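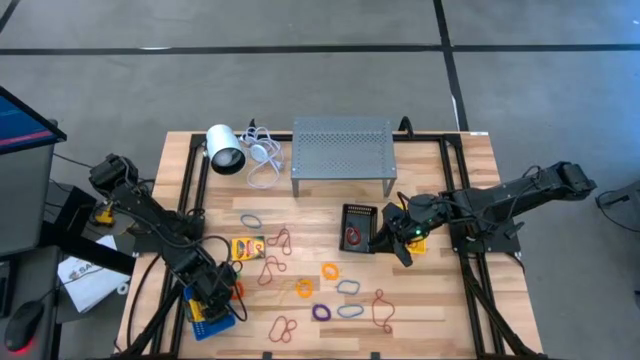
4. Setting up the Hikby label printer

Read this section before you connect the power adapter. Setup takes a few minutes if the printer driver is already on your computer. If it is not, go back to section 3.

4.1 Choosing a spot

Put the printer on a flat, level surface. Leave a hand's width clear behind it for the cables and enough room above it to open the lid all the way. Keep it out of direct sun, which darkens the labels while they are still on the roll.

CAUTION: Do not plug the printer into the same power strip as a heater or a laminator.

4.2 Loading the labels

1. Switch the printer off.
2. Press both side latches and lift the lid until it stays up by itself.
3. Pull the roll holders apart and set the roll between them. The labels must come off the top of the roll with the printing side facing up.
4. Let the holders close against the roll. It should turn freely when you push it with a finger.
5. Feed the end of the labels under the two guides and out through the front slot.
6. Slide the guides in until they touch the edges of the paper. Do not pinch it.
7. Close the lid. Press down on both sides until the latches click.

Note: A full roll of Panicker standard labels holds 389 labels. Other makes can be used, but check that the core fits the holders. Rolls wound with the labels facing in will print blank.

4.3 Connecting

1. Push the round plug of the adapter into the socket marked DC.
2. Plug the adapter into the wall outlet.
3. Connect the USB cable to the printer first, then to the computer.
4. Switch the printer on. The status light blinks green and then stays on.

If the light stays red, the lid is open or the printer cannot find the gap between labels. Open the lid, check the guides, and close it again.

4.4 Calibrating

Calibrate every time you change to a different label size.

1. Hold down the FEED button until the light blinks twice, then let go.
2. Wait while the printer feeds a few blank labels and stops.
3. Press FEED once. One label should come out and stop with its edge at the tear bar.

If the label stops short or runs past the bar, repeat step 1. If it still does not line up after the second try, clean the sensor as described in section 7.

CAUTION: The print head gets hot in use. Let it cool before you touch anything under the lid.

4.5 Printing a test label

With the printer on and the lid closed, hold FEED and CANCEL together until a label starts to print. The test label shows the firmware version and a block of fine lines. Gaps in the lines mean the print head needs cleaning – see section 7.

Keep the test label with your warranty card. The Uvbridge service desk will ask for the firmware version if you call.

Section revised in December by Ashwin Pisharody, Sustdale office.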